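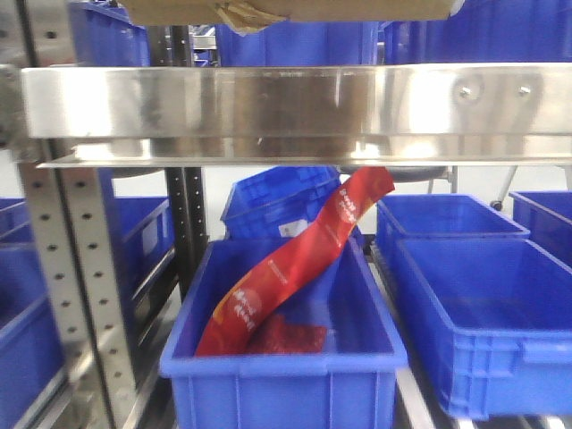
Where Does the Stuff Go? A Semester in the Storeroom of a Small Town Archive
Project report by Llinos Cadwaladr

I picked this project because I like old paper and I thought it would be easy. I was right about the first part! The Wenach town archive has been taking in family letters, shop ledgers and club minutes for as long as anyone there can remember, and my question was simple: when somebody asks for a thing, how long does it take to find it, and what slows it down?

My supervisor, Eluned Jarman, told me to keep it small, so I did. I took 510 requests out of the reading room log and left out the ones that came in by mail (they follow a different path, and half of them are people asking when we open). For each one I wrote down what was asked for, where the catalog said it was, and where it was found.

The oldest item in my sample is a rent book from 1732, and I got to carry it up the stairs myself, very slowly. It was on the right shelf. A lot of the newer material wasn't, and I did not expect that. I went in thinking the old things would be the mess and the recent things would be neat.

What seems to happen is this. Old material got cataloged once, long ago, and has barely moved. Newer donations come in all at once, usually when a house is being cleared, and they get a temporary spot. Then the catalog entry gets written with the temporary spot in it. Then the box moves. The Marchand family papers are the best case I have: the entry lists one location, a pencil note on the card gives another, and I found them in a third, next to a stack of theater programs from Pusport that had no entry at all.

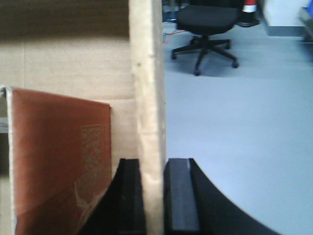

So for the second half of the semester I tried a fix. Every time a box or folder moved, whoever moved it wrote the new location on a paper slip and dropped the slip in a tray by the door, and at 4 p.m. I typed up the tray. That was the whole system. Rutilio Arellano, who runs the reading room, wanted a spreadsheet on a tablet, and I see why, but your hands are full when you're moving boxes and I figured a pencil on a string would get used more. It mostly did. January was bad, I was out sick and the slips piled up, and I had to guess at a few where the handwriting beat me.

I should say what I didn't do. I didn't time the walk to the storeroom separately from the search, which was dumb, and I only thought of it when I was already writing this up. I also never worked out what to do about items that belong in 2 places, like a map folded inside a ledger. I put those under the ledger and hoped.

If I could do it over I'd start with the donations and ignore the old stuff completely. I'd also ask the people at the desk what they think before making a form, because the first version of my slip had a box for "condition" and everyone skipped it.

I gave a short talk on all this to the rest of the class and got some good pushback.

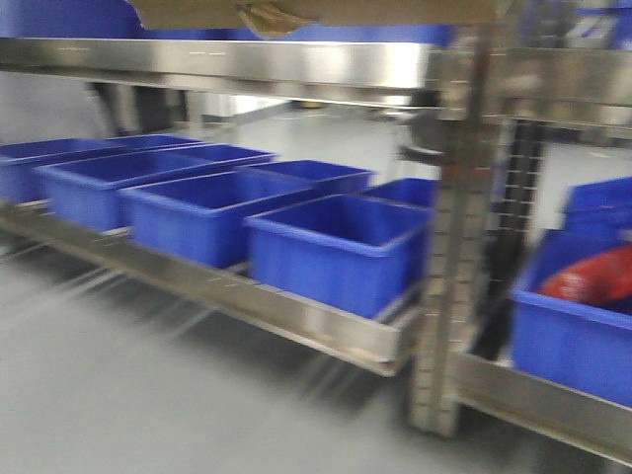

Mechthild Kälin said that the slips only work while somebody is there to type them up, and asked who would be doing it once my semester ended. She thought the location should go on the box itself and in the catalog on the same day, even if that meant taking in fewer donations. I didn't have a great answer. I've left the tray, the pencil and a page of instructions at the desk, and Rutilio has agreed to keep it going through the summer.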